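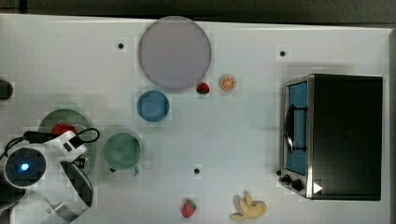
Chapter 7
Bread, Boots and Boats: Supplying an Army by Sea

Generals like to be painted pointing at things. Quartermasters are seldom painted at all, and when they are, they tend to be sitting down. This chapter is on the side of the people sitting down.

By the time you reach this page you have read six chapters in which armies advance, retreat and dig. You may have wondered what they ate while doing it. Most accounts of the war at sea are no more help, as they prefer ships that shoot at each other to ships that carry flour. Yet a division that has been landed on a hostile shore needs its first meal within hours, and it will go on needing meals at an irritatingly regular rate until someone wins.

7.1 The problem at Atden

Our main case is the port of Atden, a small harbor with one stone pier, a customs shed and a crane that had been condemned before the war and was then promoted to vital equipment. The staff plan called for 200 tons of stores to cross the pier each day. The plan was typed neatly and had three appendices. None of them mentioned that the water beside the pier was too shallow for loaded freighters, a fact known to every fishing boat in town.

On the first day 57 tons came ashore. A good part of that was tent poles. The tents themselves were aboard the Werkirel, a converted coal ship anchored well out in the bay, where they had been loaded first and so lay at the bottom of the hold, under the field telephones, the horse fodder and a piano that appears on no list.

Loading a ship in the order you will want things out of it is called combat loading. It wastes space, and peacetime shippers hate it. The alternative is to fill every corner and sort it out on arrival, which works well if you arrive somewhere with cranes, trucks and no artillery.

7.2 Two ways of counting

Supply officers of the period worked with two figures, and much of the trouble in this chapter comes from mixing them up. Tonnage shipped is what left the home port. Tonnage delivered is what reached a soldier who could use it. Headquarters reported the first – it was larger and it was known sooner. The men at the front were more interested in the second.

The convoy to Nouri in February shows how far apart the two could drift. On paper it was a triumph, with 98 percent of its cargo safely landed. The depot at Nouri had 2 working trucks. The cargo sat on the beach through a week of rain, and the flour became something closer to masonry.

Before you read on

Keep the following terms in mind. Each is defined in the margin where it first appears.

Combat loading
Lighter
Turnaround time
Tonnage shipped and tonnage delivered
Beachhead dump

Section 7.3 follows a single crate of boots from the factory at Nidex to the line, a trip that took longer than the campaign it was meant for. Read it with the map of the bay open beside you, and pay attention to the depth markings. The planners had the same map.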